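4. Minimum tax rules and the location of profit

4.1 Background

A minimum tax on company profits sets a floor. If a subsidiary pays less than the floor rate in the country where it books its income, the country of the parent company may collect the difference. The incentive to move paper profits to a low-rate country is then weaker, though it does not vanish. Firms can still gain from credits, from timing, and from the way the tax base is measured.

Most work on this subject uses the accounts of large listed groups. Those accounts are easy to get, but they show little about mid-sized groups that own a few plants and sell to households. We look at one such sector, bathroom fittings and household cleaning goods, where the product is simple and the price of a unit is known. Transfer prices between related firms can therefore be checked against prices paid by outside buyers.

4.2 Firms and data

Our sample has 795 firm-year records. Each record gives sales, wages, tangible assets, reported profit and tax paid, by country. Records with missing wages were dropped before this total was reached. We also had access to the internal price lists of three groups, which we call Kercombe, Veltport and Giswood. Kercombe makes basins and taps. Veltport sells cleaning cloths and liquids. Giswood does both and holds its trademarks in a separate company.

The price lists cover goods shipped in May of each year. We matched each item to the closest item sold to an unrelated buyer in the same month. Where no match could be found, the item was left out of the price test but kept in the profit test.
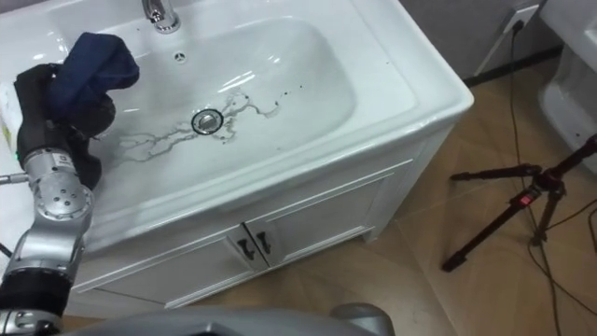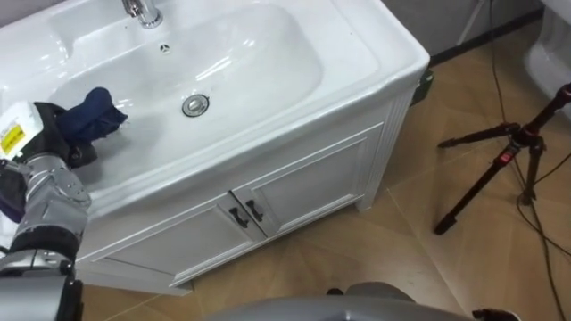
Figure 3. Washbasins with chrome fittings.

Vol. 2, p. 100

4.3 Method

The profit test compares the share of a group's income reported in a country with the share of its wages and tangible assets found there. A large gap is a sign that income has been moved, although it can have other causes. A new plant may lose money in its first years. A country with a strong brand may earn more per worker. We add controls for the age of the subsidiary and for royalty income, and we run the test again without firms that changed owners.

The price test is more direct. We take the log of the internal price, subtract the log of the matched outside price, and regress the result on the tax rate gap between buyer and seller. If prices are set without regard to tax, the coefficient should be close to zero. Errors are clustered by group.

Following a suggestion from Mircea Olteanu, we treat royalties as a separate item. Earlier drafts folded them into the price of goods, and this made Giswood look very different from the other two groups. Once royalties are split out, its goods prices are close to those of Kercombe.

4.4 Results

Internal prices respond to the tax rate gap before the minimum tax applies, and respond less afterward. The change is clearest for Kercombe, which ships finished goods across borders in large lots. For Veltport the estimates are too noisy to say much. Its cloths and liquids are cheap, its lists change often, and many of its items have no outside match.

Royalties behave in another way. Giswood went on paying them to the same company after the rule came in, at the same contract rate. We read this as a sign that the cost of moving the trademarks was higher than the extra tax, but the contracts ran for several years and may simply not have come up for renewal. Our data end too soon to tell the two apart.

4.5 Limits

Three groups are too few to support claims about the whole sector. The profit test uses more firms, but it relies on reported figures that follow different accounting rules. The Dinu correction for inventory methods, applied in the appendix, moves the point estimates slightly and leaves their signs unchanged.

We also have no measure of compliance cost. Fahad Kakakhel has pointed out that smaller groups may stop shifting income only because the filing work is no longer worth the saving. Section 5 returns to this point using adviser fees, which are available for part of the sample.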